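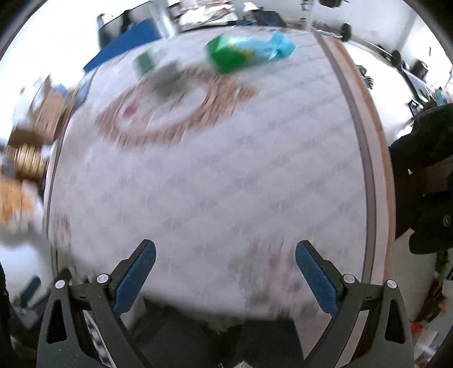 Figure 1. Hand-held gripper over the cloth-covered table, pads open, package at the far side.

Progress report to the Brunska Education Fund
Project: Besamo student manipulation course
Prepared by: Simin Farahani, course lead
Date: 2022-06-12

1. Status

The course is on schedule for recording and behind schedule for training. Students have completed 59 usable recordings of the table-clearing task with the hand-held gripper. The plan called for a first trained policy by this report. That item has moved to the next period for the reasons given in section 3.

Enrollment stands at 24 students, working in teams. No team has withdrawn.

2. Work completed

The hand-held gripper design was frozen after the second revision. Revision 2 keeps the two-finger linkage and the blue pads shown in Figure 1. The change from revision 1 is in the pivot fit, which had allowed the fingers to close unevenly under load. Shengli Dong reworked the drawings and checked the new parts against them before the teams assembled their units.

Each team wrote its own recording procedure, and these were merged into one common procedure. A recording starts with the pads fully open, covers one pick and one placement, and ends with the pads open again. Soft packages are included on purpose. Rigid boxes gave clean recordings early on but told the students little about grasp width or approach angle.

The Dedar software, written by last year's class, now sorts recordings by task and discards files with missing timestamps. It does not yet check image quality.

3. Problems

Motion blur is the main one. When the gripper is swung quickly toward the table, small objects and the cloth pattern smear, and tracking is lost for part of the approach. Figure 1 shows the effect on the left side of the cloth and along the near edge. Three measures are in use: a slower approach, a shorter exposure setting, and a pause before the fingers close. The shorter exposure helps near the windows and makes the images too dark in the evening sessions.

Bright daylight is a related problem. Parts of some recordings are washed out to white. We have moved the start of the afternoon session but have not found a setting that suits the whole day.

The Jin arm, on which the trained policy is to run, was delivered with a faulty wrist cable. The replacement took 6 weeks. Training was held back during this time — the teams had no means of testing a result — and the hours were spent on recording instead.

4. Budget

Spending is within the approved amount. The wrist cable was covered by the supplier. We request permission to move the unspent travel line to spare pads and pivot pins, which wear faster than planned.

5. Next period

Add a blur check to Dedar and rerun it on all existing files. Train a first policy on the soft-package recordings only. Test it on the Jin arm with each team present. The final demonstration remains set for November, and a draft test plan will be sent to the Fund before then.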